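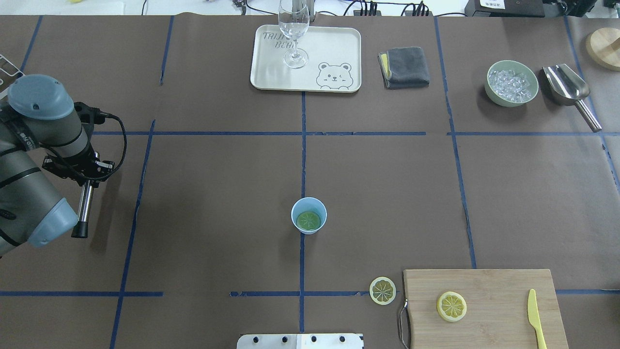 On the table.

Lirnton Weekender: Your Questions, Answered With Varying Degrees of Patience

What is it, exactly?
Three days of live music in a small town that has one good bakery and a great deal of parking trouble. We run folk, brass, noisy guitar bands and a late slot for things that don't fit anywhere else. It happens in August, when it's hot, and occasionally when it's raining sideways.

How big does it get?
The main field holds 2,000 people. The Old Chapel holds 693, a number the fire marshal arrived at and will not discuss. Please don't email us about making it 700.

How many acts are playing?
This year, 62. That includes the school brass band, who would like it known that they are an act.

Where do I get tickets?
From our own box office page, or in person at Azevedo Records on Mill Street. If a stranger online offers you a weekend pass for the price of a sandwich, you are buying a sandwich, and not a good one.

Can I buy a ticket for one day only?
Yes, for any of the three days. Day tickets go on sale once the weekend passes have had a month's head start. The opening day usually goes last, so if you're a slow decider, that's your day.

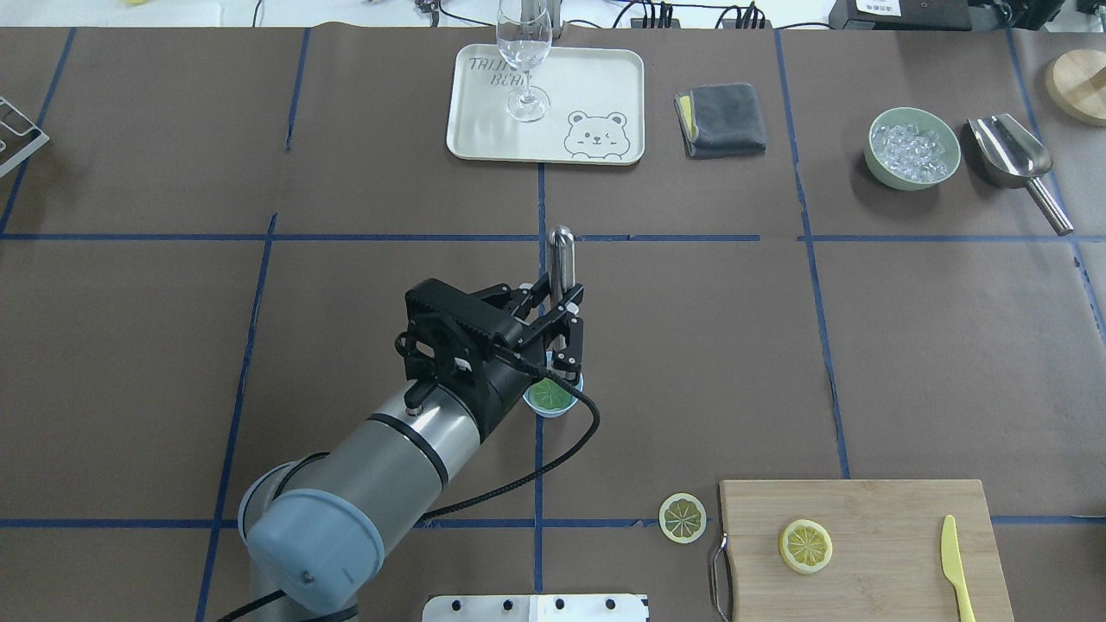
Answers by Filipa Rebelo, festival office

Do children pay?
Under 12s get in free with a paying adult. One adult can bring up to four of them, though we'd ask you to think hard about your reasons.

Is there camping?
There is a field. It has toilets, drinking water and a slope. People who arrive early get the flat part, and people who arrive at midnight find out about the slope at around 4 a.m. Camping is an extra charge per tent, and no vans, please – the gate is narrower than it looks and we have the scrapes to prove it.

When do the gates open?
The campsite opens on Thursday at noon. Music starts the next afternoon. If you turn up Thursday expecting a band, you'll get a man testing a microphone by saying "two" over and over.

What time does it finish?
Main field, 11 p.m. sharp, under the terms of our license. The Chapel goes until one. After that you may hum.

Will you publish stage times?
Two weeks ahead, on the website and on a printed sheet at the gate. They will then change. The board outside the Chapel is the only version we'd put money on, and it's chalk.

Why do you always put the two bands I want to see on at the same time?
We get this one every year, and every year it's a different two bands. We do try to keep the brass away from the brass and the quiet people away from the drummers. Beyond that it's a puzzle with more pieces than holes.

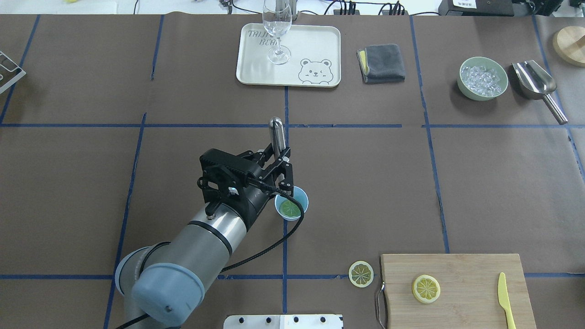 Sun-ja Yeom wrote in to say that last year the Skinix set and the fiddle workshop overlapped by ten minutes, that she ran between them both ways, and that she'd like an apology or a golf cart. She gets the apology. The workshop has moved to the morning.

Who's headlining?
Vuron close the opening night, with the full nine-piece lineup if everyone's van starts. Mafalda Fonseca closes the second, solo at the piano for the first half and very much not solo for the second. The last night belongs to whoever is still standing, led by Mwajuma Mwaipopo and her band.

Can I bring my own food?
Food, yes. Glass, no. Barbecues, no, and we mean the little foil ones too. They leave a perfect black rectangle in the grass and the farmer counts them. 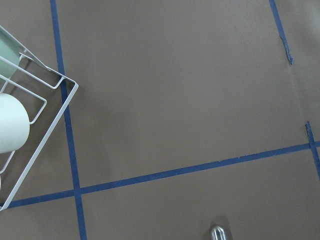

He's a generous man in most other respects, and we rent the field from him on a handshake and a very long letter, so please help us keep both.

Can I bring my dog?
To the campsite, on a leash. Not into the Chapel, where the acoustics flatter barking.

Is the site accessible?
The Chapel is step-free and has a hearing loop. The main field has a raised viewing platform and a hard track from the gate. Carers' tickets are free. Write to Ermelinda Louro at the access desk before you come and she'll sort out parking close by.

What if it rains?
We carry on. Bring boots. Refunds are given only if we cancel a whole day.

My band would like to play. How do we apply?
Send two songs and one paragraph through the form, between October and the end of January. We had 1,000 applications last time and we do listen to them all, though perhaps not to the end of the eleven-minute ones. Replies go out in March.

I lost a hat.
We have hats. Describe yours.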